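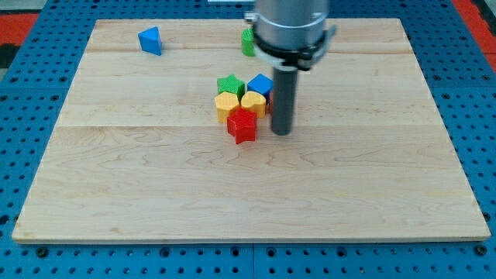
The Trotitley Inn will reopen its dining room for the summer season on May 7, 2024. Reservations for dinner and weekend brunch are now being accepted by telephone and at the front desk. 1/9

Dinner is served in 2 seatings, at the start of the evening and again after sunset. Guests staying at the inn receive first choice of tables. Members of the public are welcome at both seatings and are asked to reserve ahead. 2/9

Chef Thư Hà returns to lead the kitchen. Her opening menu offers 4 courses, with a choice of fish, lamb or a vegetable main dish. Guests with food allergies should tell us when they reserve, as several sauces are prepared the day before. 3/9

Breakfast remains included with every room. It is served in the sunroom and now features smoked trout, buckwheat pancakes and fruit preserves made in our own kitchen. Early departures may request a boxed breakfast at the front desk the evening before. 4/9

The Betine Room is available for private lunches, showers and rehearsal dinners. With the garden doors open, the room and terrace together hold 200 guests for a standing reception. Seated dinners are arranged according to the floor plan chosen. 5/9

Weddings on the lawn may be booked through the end of September. Our events manager, Maëlle McKinnon, meets with each couple to plan the menu, the tent and the order of the day. A deposit of $300 holds the date and is applied to the final bill. 6/9

Live music returns to the lounge. Pianist Colton Vachon will play during the later seating, and there is no cover charge. Lounge guests may order from a shorter menu of soups, cheeses and desserts – no reservation is needed. 7/9

Parking has moved to the lower lot while the front drive is being repaved. A shuttle cart runs to the main door during dinner hours. Guests who need step-free access should call ahead so that a space near the side entrance can be held. 8/9

Gift certificates may be used for rooms, dining or private events. Certificates issued last year will be honored in full. Questions about an existing certificate or a group booking may be sent to Thérèse Kowalchuk in the guest services office. 9/9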